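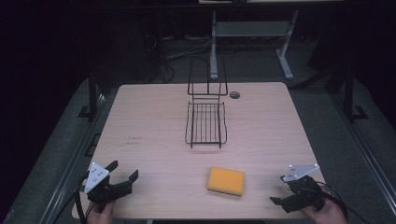 Photo: Nechyporuk

Where Do the Dishes Go? A Report on Drying Racks in Shared Student Kitchens
Nechyporuk, Mudard Residence
3 Feb 2024

Why I picked this topic

When our class was asked to choose an everyday object and spend a term with it, most people went for chairs or lamps, and I went for the dish rack. I live in Mudard, where one kitchen serves the whole floor, and I had already spent a good part of the fall thinking about where a wet plate is supposed to go. Our counter is short, the sink has no draining board, and so the table ends up doing most of the work (it is also where we eat and do homework, and once it was where we wrapped a very large birthday present).

The rack and the table

The rack I worked with most is a black wire one, with a tall upright frame at the back and a shallow basket in front, standing on small feet. I like it a lot! You can see the wood right through the wires, so it never looks as heavy on a pale tabletop as a solid plastic tray does. The open base does mean that drips have nowhere to go but the table, and I ended up keeping a folded towel under it whenever there were dishes to dry.

The table has a round cable hole near the far edge, like the ones you find on desks. I mention it only because I learned to keep wet cups well away from it. The yellow-orange sponge usually lives in front of the rack, toward the person washing, and that turned out to be a sensible spot for right-handed people and a slightly annoying one for my left-handed neighbors.

What I asked people

I left a short survey on the kitchen door at Mudard and another in the Garnier building across the lawn, and 92 people filled one in, far more than I had hoped for. I asked three things: where they put clean dishes, how long they leave them there, and what bothers them. Of those who answered, 50 said their biggest complaint was other people's dishes still sitting in the rack when they needed it. Wet tables came next, followed by sponges, about which people had very strong feelings indeed.

What I would try next

In March I would like to turn the rack sideways for a couple of weeks and see whether that leaves enough room for a person to eat beside it. I also want to find the sponge a proper holder, as it stays damp for ages lying flat on the wood.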